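How to Set Up an Alumni Profile Series for a Department News Page

14 Jun 2024
By the Torkik editorial desk
Reading time: 6 min

An alumni profile series is a set of short articles, published on a fixed schedule, each covering the career of one former student. The procedure below is the one used for department and college news pages that run on Torkik. It assumes you have editor rights on the page and access to the alumni contact list held by your college. It does not cover magazine features or fundraising letters, which follow different approval rules.

Before you start

Confirm who owns the alumni contact list and what it may be used for. At most colleges the list was collected under a consent notice, and that notice limits the kind of messages you can send. Read the notice. If it mentions "news and events" only, an interview request usually falls outside it and you need written approval from the list owner.

Create a shared folder with four subfolders: Requests, Drafts, Approved, Published. Name every file with the graduate's last name, the degree year and a version number. Do not use "final" in a file name.

Step 1. Set the selection rules

Write down who qualifies. A workable rule set states the degree programs covered, the minimum time since graduation, and whether current employees of the college are excluded. Keep it to half a page. The rules are what you send when a reader asks why a certain person was or was not chosen.

Build a long list from the contact records. The Witkowska School of Business began its series with 163 names and cut them to 30 before sending any requests. Sort the short list by field of work and by degree year, then check the spread. If more than a third of the names fall in one field, replace some of them.

Step 2. Send the request

Keep the request under one screen of text. It should contain:

- what the series is and where it is published
- how long the interview takes
- whether it is by phone, video or email
- the deadline for a reply
- a statement that the graduate will see direct quotes before publication

Send one reminder after ten days. If there is no reply to the reminder, move the name to a "hold" column and do not contact the person again until the next academic year. September is a poor month for first requests, as many employers start their planning cycle then and reply rates drop.

Some employers require that interviews be cleared by a press office. Ask about this in the first exchange. Clearance can take several weeks, and a profile waiting on clearance should not be given a publication slot.

Step 3. Prepare the questions

Read the graduate's public work history and the college record. Mark anything where the two disagree, such as a degree title or year. The college record is the authority for the degree; the graduate is the authority for job titles.

Prepare eight to ten questions. Group them in time order: choice of program, first job, main change of direction, present job. Ask for one specific task from the present job, described in detail. General questions about success produce general answers and should be left out.
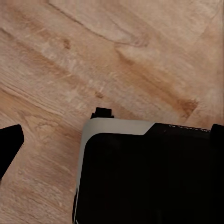 Send the question groups, but not the exact wording, two days ahead. Full wording sent in advance tends to come back as prepared statements, and these are hard to edit into a readable profile.

Step 4. Hold the interview

Book 60 minutes and plan to use 45. Ask for permission to record at the start, and repeat the request once the recording is running so that the answer is on file. Take notes as well. Write the time next to any statement you expect to quote.

At the end, confirm the following aloud:

- spelling of the full name, and the last name used as a student if different
- present job title and employer, in the form the employer uses
- city of residence, if it may be published
- any topic the graduate wants kept out

Delete the recording on the date set by your college's retention rules. If no rule exists, delete it 30 days after the profile is published.

Step 5. Write the profile

The standard length on Torkik pages is 500 words. The first paragraph names the graduate, the degree, the year and the present job. The second gives the reason the profile is of interest to current students. After that, follow time order.

Use direct quotes for opinion and experience. Use plain text for dates, titles and places. Do not correct grammar inside a quote; shorten the quote or paraphrase it. Give the full name once and the last name after that.

Figures supplied by the graduate, such as team size or sales, need a second source or must be attributed in the sentence where they appear. If the employer has not published the figure, ask whether it may be used at all.

Step 6. Get approval

Send the quotes and the list of facts to the graduate. Do not send the full draft unless your college requires it. Allow five working days. Accept corrections of fact without discussion. Changes of tone are at the editor's discretion.

Save the approval message as a PDF in the Approved folder, next to the draft it refers to. A verbal approval is not enough.

Step 7. Publish and log

In Torkik, choose the Profile template and fill in the degree year, program and field tags. The tags control which department pages show the article. An untagged profile appears only on the college front page and drops out when newer items are added.

Colleges that send their newsletter through Uletia should set the feed to "manual release." With automatic release, a profile can go out by email before the last corrections are saved.

Add one row to the series log: name, date of request, date of approval, date of publication, page address. Review the log twice a year. Job titles go out of date quickly, and a note at the foot of the profile stating when it was written is simpler than updating each one.

Common faults

Profile does not appear on the department page: check the program tag against the list in Settings. Old program names are still selectable but are not linked to any page.

Graduate asks for removal after publication: unpublish first, then refer the request to the list owner. The Skonberg campus keeps removed profiles offline for one year and then deletes them. Check whether your campus has a similar rule.

Questions about this guide: use the contact form on the Torkik help page
© 2024 Torkik. All rights reserved. | Back to top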